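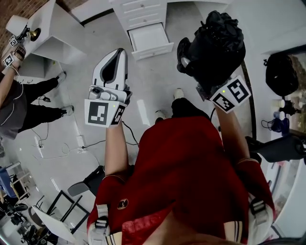
Demonstration by hand-held gripper

Demonstration by hand-held gripper is a way of teaching a robot a task in which a person carries out the task with a gripper held in each hand, or in one hand only, while the movements are recorded. It belongs to the same family as teleoperation, where the person steers a real robot from a distance, and kinaesthetic teaching, where the robot's own arm is taken hold of and guided through the motion.

Method

The person wears or carries a camera, and the grippers are often fitted with marker cubes -- blocks printed with black and white square patterns -- so that software can work out where each one is and which way it is turned. Ordinary household jobs are favoured, such as picking up a plastic bag or putting things away in a drawer, and a single job may be repeated a good many times, with small changes to where everything starts.

Use

The Corkon project gathered almost 1,000 demonstrations of tidying work in this manner, of which 95 were set aside for testing. Pumphrey, a later collection, used pairs of people working in the same room. The Zikbridge software, first written for teleoperation, was afterwards extended to read hand-held recordings as well.

Limitations

A person can reach, stoop and twist in ways that many robot arms cannot, and so some recordings have to be thrown out. Markers may also be hidden by cloth or by the person's own body.

See also

Skollero (gripper)
Teleoperation
Imitation learning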